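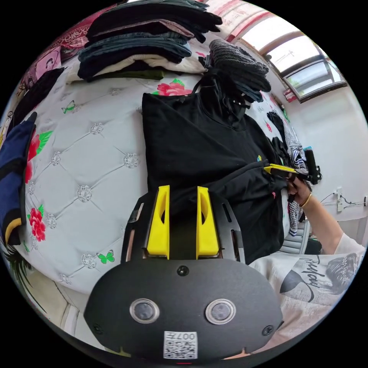 Folding a black top on the bed with a pair of hand-held grippers.

Can a machine do the laundry yet? Not at my house

Every March somebody sends me a link about a robot that folds clothes, and every March I read it with a full basket next to me. The newest one comes from Dreva, which says its arms will be sorting and folding "any household load" before long. I'd like to see the load.

Look at what's on that bed. There's a black garment in the grippers' yellow fingers, a stack of folded clothes behind it, and a pile of gray-and-black knits still waiting. Dark cloth on dark cloth is hard enough for me under a bad bulb. And the hand doing the steering on the right belongs to a person, who already knows what a sleeve is.

Erdem ran a towel demo in Dindamton last year that I did get to watch. It folded 25 towels, all the same size, and dropped 5. Nice towels. Nobody in my family wears them to work.

The shop-floor people have it easier, I'll admit. Bunach has had a machine stacking flat cartons for 73 weeks, and the crew there likes it fine. But a carton doesn't have a hood, and it doesn't come out of the dryer inside out.

Dreva wants $773 as a deposit. I'm keeping mine, and I have socks to match before supper.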